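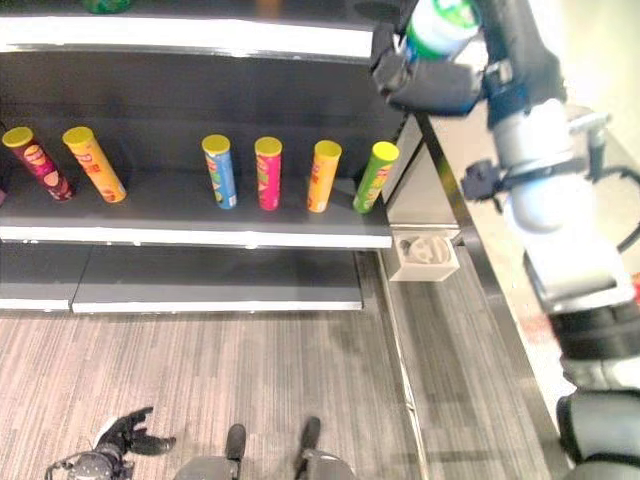 Shelf Service Under Review at Plaltbridge

Monday, October 1, 2018

Releck offers its shelf-stocking service to small and mid-sized grocers on a monthly plan. The robot, the software and a technician's visits are all covered by one fee. The company's head of customer programs met with us at the Plaltbridge office to discuss the service as it stands.

Snack and drink aisles were chosen as the starting point. "Canisters and cans are a fair test," she said. "They are light, they come in many colours, and they tip if they are set down carelessly. A retailer will judge us on that aisle before any other."

The robot takes one item at a time. Asked whether this was too slow for a working store, she did not dispute the point. The present rate is about 40 items an hour, which she described as suitable for overnight work and unsuitable for a Saturday afternoon. "We tell clients this at the first meeting. If they need a full pallet cleared before opening, they should keep their night crew."

Straightness remains a concern. Grusley, a grocer with 18 stores, began its review of the service in September and asked that leaning products be corrected as well as gaps filled. Releck has agreed to the request, though the feature is not yet part of the standard plan. "At present the robot will place a can beside a crooked one and leave the crooked one as it is," she said. "Store managers notice that, and they are right to."

The gripper is made by Stępień and can be changed by store staff without tools. Replacement finger pads are charged separately. She acknowledged that this had drawn complaints and said that the price list would be revised.

Clients must supply a product list before installation, with a limit of 200 items under the basic plan. Glass jars and produce are excluded. Enquiries about the service may be made through the Plaltbridge office during business hours.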